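Rallel Smoked Vanilla Sugar, 6 oz Jar

Small batch – In stock – Ships in a resealable glass jar

I started making this sugar for myself, mostly because I'm lazy about dessert and wanted one thing I could shake over everything. A spoonful on sliced peaches, a spoonful in whipped cream, a spoonful on the rim of a mug of cocoa when it's February and I've given up on going outside. Then people kept leaving my house with a jar in their coat pocket, so now I sell it!

It's a coarse cane sugar, cold smoked over apple wood and then packed with split vanilla beans until the whole thing smells like a campfire that somebody baked a cake next to. The smoke is gentle. If you've tried smoked salt and found it a bit much (I did, the first time), please don't let that scare you off. You get vanilla first, then something toasty, and the smoke hangs around at the end.

I went through a lot of versions before this one. Hickory was too bacon-y. Cherry wood was lovely but disappeared the minute it went in the oven. My tasting notebook says batch 83 was when I finally wrote "yes, this" and underlined it, and I haven't changed the recipe since, except to switch to a slightly bigger crystal so it keeps its crunch on cookies.

What's in it

Cane sugar, vanilla beans, apple wood smoke. It's vegan and there's no gluten in the recipe, but I do bake with flour and nuts in the same kitchen, so please keep that in mind if you're very sensitive.

How I use it

My favorite is still shortbread. Roll the log of dough in the sugar before you chill it, then slice and bake like normal. The edges go crackly and a little bit caramel and I can't be trusted alone with them.

It's great in an old fashioned baked custard too. Swap it for the plain sugar one for one, but warm the milk and stir a little longer than you think you need to, because the big crystals take their time melting. For a baked fruit crumble I'd do half smoked sugar and half brown.

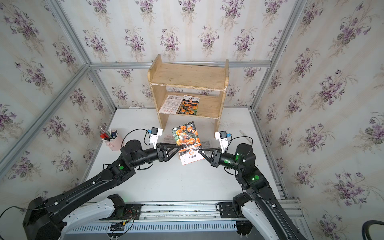

Coffee people, I see you. A teaspoon in a hot latte is very good. In iced coffee it just sinks to the bottom and sulks, so make a quick syrup first – equal parts sugar and water, simmered until clear, then strained. It keeps in the fridge for a couple of weeks and it's also wonderful in lemonade.

One thing I wouldn't do is use it in meringue. The crystals are too coarse and you'll end up with weepy, gritty peaks. You can grind it down in a spice grinder if you're determined, but then use it the same day, as it clumps.

Storing it

Keep the lid on tight and put it somewhere dry, away from the stove. It's at its best in the first year. The vanilla pieces stay in the jar and keep on working, so when you get low you can top it up with plain sugar, give it a shake and leave it for a week or two. The smoke will be fainter the second time around but the vanilla is still lovely. If it hardens, a knock on the counter usually does it.

Sizes and shipping

The 6 oz jar is the one most people start with. There's also a 1 lb refill pouch if you bake a lot, and a gift set with the smoked sugar, my Zumau cardamom sugar and a jar of the Sanach orange salt, all in a plain brown box with tissue. Orders over $55 ship free. I pack everything myself on Tuesdays and Fridays, so if you order on a Saturday it'll sit with me for a bit before it heads your way.

Jars do get broken in the mail now and then. Send me a photo within a week and I'll put another one in the next batch of boxes, no need to send anything back.

A few things I get asked

Does it taste like barbecue? No! Apple wood is pretty mild and there's nothing savory in there.

Can I use it on a brûlée top? Yes, but go thin and keep the torch moving. It browns faster than white sugar, and if you pile it on you'll get scorched spots before the rest has melted.

Why are there black specks in it? Those are vanilla seeds. You want those.

Do you sell to shops? I do, in cases of 12. Use the contact form and tell me a little about your store, and I'll send you the price list.

Update, 24 June 2019: the refill pouches are back, and so is the gift set. The cardamom sugar on its own is still sold out while I wait on pods.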